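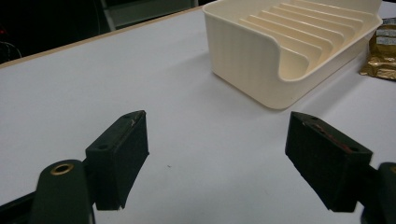
How many pages a day do you need to finish a long novel in a language that is not yours? Six pages a day were enough for me, and on bad days fewer.

I finished the book last night. It has 910 pages, it is called Grerko, and I started it in August. I promised some of you a thread when I arrive at the end, so now I have arrived and I must write it.

First, what kind of book it is. Grerko is a family story in a river town. There is a mill, there is a flood, there are two sisters who do not speak to each other for most of the middle. I will not tell more of the plot, you can be calm.

My English before: I use it at work, mostly for emails and for phone calls with the Vustley office. Work English is a small room. You know where each chair is. In a novel somebody "sidles up to the counter" and you have no idea what has happened to the counter.

Why a long book? My teacher always said to start with short stories. I tried short stories for years and I think they are harder. Each story has new people, a new place, new words for this place, and when you have finally learned them it is over. In a long book the hard part comes once.

The mill words are a good example. Sluice, hopper, chaff, millrace. In the first chapter I looked up every one of them and I was angry. By the fourth chapter I knew them better than the words in my own kitchen. I still can't say "colander" without stopping first.

Also the writer has habits. This one loves "as it were" and "for all that". After some weeks I heard the voice, and I could guess how a sentence will end. This is a very nice feeling and I never had it with a short text.

Now the method, if I can call it this. Six pages in the morning, with coffee, before I look at the phone. No pages in the evening. I tried evenings at first and I read the same paragraph again and again, and next morning I remembered only that there was rain.

The dictionary rule. I am allowed to look up a word only when I meet it for the third time. The first time I put a very small dot with pencil in the margin. The second time also a dot. The third time I look.

Most words never got the third dot. Some became clear by themselves, and some did not become clear and it did not matter at all. I still don't know what exactly the uncle is wearing at the wedding. Something with braid on it.

The exception is a word that stands in a sentence where somebody dies, is born, or inherits. Then I look immediately. I did not use this exception early enough. For two chapters I believed that the grandfather was traveling, and he had "passed on."

I paid for one month of Grultotura, the vocabulary app, because a colleague was happy with it. It is a fine app. For me it did not work together with the book. I was learning the word for ostrich, and in the book they were repairing a roof.

What I kept instead is a thin notebook. On the left side the sentence from the book, complete, with the page. On the right side nothing. When I could explain the sentence later without help, I made a line through it. There are still many sentences without a line and I am at peace with them.

A reply from somebody asked me if I translate in my head. In the beginning, yes, all the time, and it made me tired like carrying water upstairs. Then slowly only the long sentences. I can't tell you the day when it changed. I noticed it once on the bus, when I remembered a conversation from the book and I did not know in which language I remembered it.

Now the bad part. I almost gave up on page 274.

On this page begins the part with the court case. It is a long case about who owns the water. The lawyers speak in old legal English and the sentences are half a page long. I read one page a day, then no page, and then the book was lying under the newspapers for most of November.

Three things brought me back, and they are not very noble. The library wanted the book returned. I had told too many people that I am reading it. And I wanted to know if the younger sister gets on the train.

About the library: I borrowed the first copy from the branch in Ogola. They let me renew it until another reader reserved it. So somewhere in Ogola there is a second person who wanted 910 pages about a mill, and I would very much like to meet this person – I hope they have survived the court case.

(I erased all my dots before I returned it. It took an evening. Please, if you write in library books, use a soft pencil, and erase.)

Then I bought my own copy, used. It smelled of a cellar but the print was bigger, and I believe that this helped more than the app, the notebook and the coffee. If a book feels too difficult, look first at how small the letters are. I am serious.

For the court part I did something that I was ashamed of, and now I recommend it. I read a summary of it in my own language first. After this I read the English chapters quickly, like looking at a landscape from the train. I understood enough. Later, in January, I went back and read the judge's speech again slowly, and it is one of the best pages in the book.

A word about audio. I tried to listen and read at the same time. The narrator was excellent and too fast for me. But listening to a chapter that I had already read was lovely, for example when I was ironing. I discovered that I had pronounced the name of the river wrong for four months.

Words that I love now and did not have before: dusk-colored, begrudge, threshold, lopsided, hush. Words that I have met maybe 100 times and I still do not trust: albeit.

"Begrudge" is so useful. In my language we need almost a whole sentence for it. I used it in a work email and my manager asked me if everything is all right.

Things that did not improve: my grammar in speaking. I had hoped that the articles would come by themselves, like a cold. They did not come. I read thousands of "the" and "a" and I still stop before each noun and think.

Things that improved: I read work documents much faster. I am not afraid of a long paragraph. And I hear jokes. In Grerko there is a priest who is very funny, and on the first hundred pages I thought he was just a rude man.

Somebody will ask if you should choose a book you already know in translation. It is a good idea, and many people do so. I didn't want it, because I read for curiosity. If I had already known about the train I think the book would be still under the newspapers.

Somebody else will ask about reading on a screen, where you can touch a word and get the meaning. I tried for a few days with another book. It is so easy that I touched every word, also the ones I knew, to check if I really knew them. For a person like me it is dangerous. You may have a stronger character.

Pages per day: please don't take my number as a law. I chose it because my coffee lasts this long. Some mornings the chapter ended after two pages and I stopped there. Some mornings in the flood part I read until I was late. I did not try to "pay back" the missing days, and I think that is why I came back after November.

What I would do differently: write down the family tree on the first day. There are three women with the same first name, grandmother, mother and daughter, and I mixed up the first two for a very long time. I drew the tree in December on the back of an envelope, and many arguments in the house suddenly made sense.

I would also skip the introduction. It was by a professor and it was harder than the novel, and it told the ending of the flood. Introductions should stand at the back.

Last night, on the last pages, I did not look up anything. There was one word I had never seen. I put a dot beside it from habit, and then I remembered that there will be no second time.

Next I will read something thin. After this, maybe the other long one by the same author, which is about salt. If you have read it, tell me only one thing: is there a court case?

Edit, because many people ask: yes, I will lend my copy, if you don't mind the smell and the dots. You can keep it until the summer. The family tree is inside the back cover.

Posted 03/09/2022

Filed under: Reading & Languages, Long Threads

Search this site … Enter keyword Go

Contact | © All posts belong to their author | Back to top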